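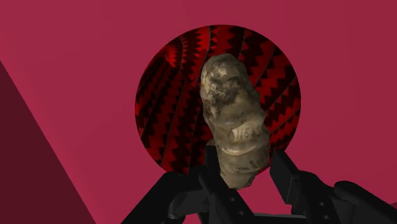
Lista de revisión de la sala de lectura y el almacén, Urport
Con comentarios de Zdeňka Hudec
Fecha de la visita: 23 de febrero de 2021

Antes de empezar, gracias a todos por tener las llaves preparadas y por el café, que con la mañana que hacía se agradeció muchísimo. He procurado escribir los comentarios con calma para que los entienda también quien no estuvo. Marco cada punto con Sí, No o Pendiente, como la última vez.

ACCESOS Y SALIDAS

1. Puerta principal: abre hacia fuera y sin llave desde el interior. Sí.
Va mucho más suave que en junio. Fergus le cambió el muelle y ya no da el portazo aquel que asustaba a los lectores.

2. Salida trasera despejada. No.
Había dos carros de devoluciones y una caja de revistas atadas delante de la barra. Los apartamos en un momento, pero de noche y con humo ese momento se hace muy largo. Por favor, buscadles otro rincón; junto al radiador tampoco.

3. Rótulos de salida iluminados. Pendiente.
El del pasillo parpadea. El de la escalera está bien.

4. Rampa: pasamanos firme y suelo sin resaltes. Sí.
La banda antideslizante empieza a levantarse por una esquina. De momento aguanta, aunque yo la pegaría antes de las lluvias.

INCENDIOS

5. Extintores colgados, con precinto y dentro de plazo. Sí, menos uno.
El del almacén tiene la aguja en el límite de la zona verde. Ya he avisado a Trorkier para que lo recojan y dejen otro de sustitución. Que no se lo lleven sin dejar el repuesto, que ya nos pasó.

6. Detectores de humo probados. Sí.
Suenan todos. El de la sala infantil suena con verdadero entusiasmo, así que avisad siempre antes a las maestras.

7. Papel y cartón lejos de los enchufes. Pendiente.
En el cuartito de encuadernación sigue habiendo recortes detrás de la prensa Šindelář. Con una escoba y diez minutos queda resuelto.

ESTANTERÍAS Y ALMACÉN

8. Estanterías altas ancladas a la pared. No.
La fila nueva, la de historia local, está apoyada y nada más. Son muebles de segunda mano, muy bonitos, pero llenos pesan una barbaridad. Hasta que no estén atornillados, pido que los dos estantes de arriba queden vacíos.

9. Carga por balda respetada. Sí.
Los atlas ya están abajo — qué alegría verlo por fin. En el depósito hay 3.000 volúmenes y se nota que alguien se ha tomado la molestia de repartirlos con cabeza.

10. Escaleras de mano con tacos de goma. Pendiente.
A la pequeña le falta uno. Retirada con cinta y nota hasta que llegue el recambio, que se pide en Verno y suele tardar poco.

11. Paso libre entre filas. Sí.
Medimos con la cinta de Fergus y no hay ninguna fila por debajo de 1.280 mm. Una silla de ruedas pasa y gira sin apuros.

ELECTRICIDAD Y CLIMA

12. Diferencial de 30 mA probado con el botón de test. Sí.
Saltó a la primera. Acordaos de guardar el trabajo en los ordenadores antes de la próxima prueba (perdona otra vez, Fergus).

13. Regletas sin encadenar. No.
Bajo el mostrador hay una enchufada en otra, con la fotocopiadora y el calefactor a la vez. El calefactor hay que quitarlo hoy mismo. Ya sé que allí se pasa frío, y lo he anotado como asunto aparte para que se revise el burlete de la ventana.

BOTIQUÍN Y AVISOS

14. Botiquín completo. Pendiente.
Faltan gasas y el suero está caducado.

15. Teléfonos de emergencia a la vista. Sí.
La letra es pequeña. Si alguien tiene un rato, que los imprima más grandes.

Lo urgente son los puntos 2, 8 y 13. Fergus Pringle se queda con la lista en papel y va firmando al margen lo que se cierre; a mí me basta con una copia cuando estén esos tres.

Z. Hudec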